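Sorting small stuff, part 2

Back in April I wrote up the cable drawer. The other half of the job was the earbud cases, which had spread over every flat surface we have, and the shoeboxes that should have been holding them.

My rule for bins is simple: open top, low front, one type of object per bin. Lids cost time. I timed it with a Povow lidded box against a plain open tray, and over 100 retrievals the tray won easily — the lid always ends up on the floor anyway.

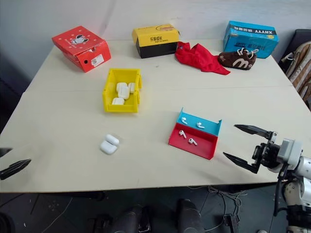
Case orientation matters more than bin size. A charging case stored upright takes less floor area but tips as soon as its neighbour is removed. The yellow bin has both arrangements in it, two white cases standing towards the back and one flat near the front. I prefer flat. The shoeboxes stay along the wall, where the red one can sit at an angle without blocking anything.

Cloths are the unsolved part. Folded, they need a box. Unfolded, they drift. Raili Peltonen suggested rolling them, and I will try that with the Honkanen dividers when they arrive.

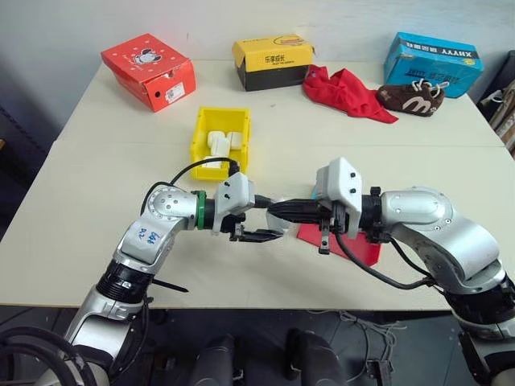
Undia Household Sorting Club

Shoeboxes are fine for long storage if the lid seats properly. The yellow and black one has its lid slightly raised at the right end, so I would not stack on it. Next on my list is label tape, 10 mm, black on white.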